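Bin Picking with a Six-Axis Arm: Cable Routing and Reach Limits
Project report, Robotics Project Course, Team Breretti
Ruoxi Meng, Dougal Forsyth
Submitted Friday, January 17, 2025

1. Task

The course assignment was to pick mixed objects out of a deep bin and place them on a sheet next to it. The objects differ in size, stiffness and surface. A run ends when the bin is empty or when the arm has failed three times in a row on the same object.

Our team took over the cell at the Wemolthorpe lab in November from the previous group, together with their calibration files. The calibration did not match the current table position and was redone before any of the runs reported in this document.

2. Setup

The bin is metal, with high walls on all sides. In the first week it moved slightly whenever the tool touched a wall, which shifted every later pick in the run. We fixed this with spring clamps on the bin and marked the position of the place sheet with blue tape on the tabletop. After that the sheet could be removed for cleaning and put back without a new calibration.

All tool lines run on the outside of the arm. They are tied near the wrist and left with enough slack for the last joint to turn. The amount of slack was set by trial: too little and the wrist stopped short of its end position, too much and the loop touched the objects.
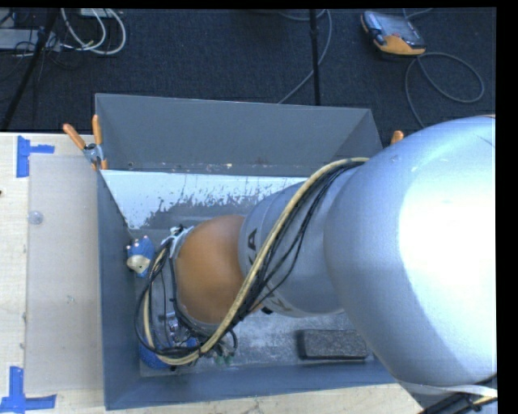 Figure 1. Arm lowered into the bin, cable loops at the wrist, soft toy at the left wall.

3. Software

Pick points come from the Usico planner, which was supplied with the course. We changed two parts of it. The approach path is now vertical for the last part of the descent, and any pick point too close to a wall is moved inward or rejected. The margin is one fixed value for all four walls. A separate value per wall would have been better - the cables do not hang the same way on each side - but we did not have time to test it.

4. Results

We logged 67 picks over 8 runs. Most of the failures fell into two groups. In the first, the object lay against a wall and the planner rejected every point on it. In the second, the cable loop touched a neighboring object during the descent and moved the target before the tool reached it. Soft objects were picked more reliably than hard ones, even when they were leaning on a wall.

Woldegiorgis, the team in the other cell, used a shallower bin and saw almost none of the second kind. The two sets of results should not be compared directly.

5. Open points

The worn coating inside the bin gives uneven depth readings. We masked the area by hand, and the mask has to be redrawn if the bin is turned. The cable loop is not part of the collision model. A simple cylinder around the wrist would be a first step, with the diameter taken from the widest position of the loop. The log files and the changed planner settings are in the team folder under "final".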